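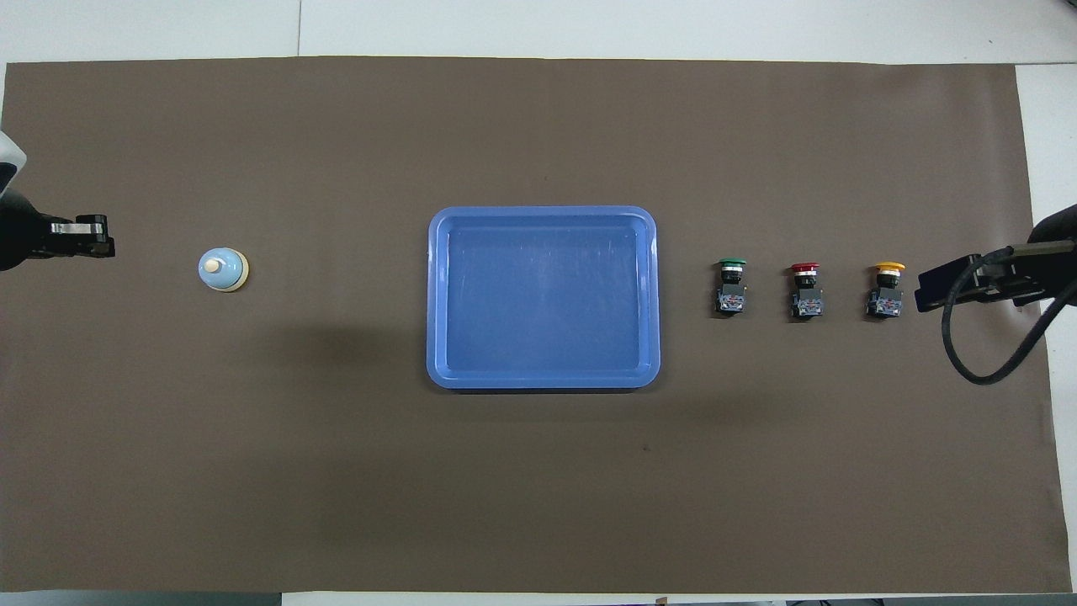
How often do you need to re-zero a two-armed bench cell? Once a month is plenty if it runs a few hours a day and nobody has bumped it, and straight away after any knock, any new cable or any change of gripper parts.

I get asked that one a lot, mostly by people who have just bought a second arm and found out that two of them are more than twice the bother of one. So I thought I'd write up how I look after mine, which has been running in the back room at Grisik since April and has had me on my knees under the table more times than I'd like.

The job it does is simple enough. Bell on the left, blue tray in the middle, three push-button switches over on the right with green, red and yellow caps. The arms press things, pick things up and put them in the tray, and we write down how it went. If the cell is set up properly it's a bit dull to watch, and dull is what I'm after!

First job of the morning is the mat. I used to skip this (who cleans a mat?) until I spent a whole afternoon chasing a fault that was a crumb of swarf under one of the switches. It was only a tiny thing but the switch leaned, the gripper came down on the edge of the cap and the arm stopped with a force error. Now I wipe the mat with a barely damp cloth, smooth it flat from the middle outwards and have a look for specks with a torch held low.

Then the cables. The one on my right-hand gripper hangs in a big loop, and I get told off for it by everyone who visits. I had it clipped up neatly to begin with, all very smart, and the wrist pulled it tight on the far reach and cracked the connector. Chaudhary sent a new one for 68 pounds plus postage and I have left the loop alone ever since. What I do check is that it can't catch on anything, so I send the arm slowly round its whole reach with my hand near the stop button. If the loop so much as brushes a switch I move the switch.

Next comes the zeroing itself. I bring both arms to their home marks, check them against the little steel pin that came in the Nornusberg kit, and then bring each one down over the middle of the tray in turn. They ought to agree on where the middle is. When they don't, it's nearly always the left one, and it's nearly always the base bolts. Wing-yan Yen showed me the trick of painting a thin line across each bolt head and on to the plate, so you can see from across the room if one has crept round. I wish I'd known that in the spring.

Finger plates next. Take them off, wipe the backs, put them on again and do the screws up a bit at a time, swapping from one to the other. Mine get a proper look every 800 cycles, and at that point I run a fingernail along the gripping edge to feel for burrs. The tray has picked up some faint scratches on the bottom, and I blame a burr I missed. It still works fine as a tray, but it does put a shine in an overhead light, so I've turned one of the lamps down a touch.

The last thing is speed. After any work at all I run at a crawl for the first few goes — the bell first, as it's the most forgiving. Then green, red, yellow. Rattana Srisuk, who had the cell before me, left a note in the log saying "never start with yellow", with no explanation. I did start with yellow once. It's the closest one to the right arm and the wrist has to fold up tight to get there, so if your zero is out, that's where you'll hear it. The log got a second note that day, under hers.

We're on page 339 of that log now, by the way, and I'd tell anyone starting out to keep one on paper. Grullmont do a perfectly good bit of software for it and I do use it, but when I've got grease on my hands I want a biro on a string.

Still on my list is the left gripper, which has started closing a shade slower than the right. I've cleaned it and greased it and swapped the supply leads over, and the slowness stayed put, so I suspect the motor. I'll have it in bits next week and will put up another post once I've found out.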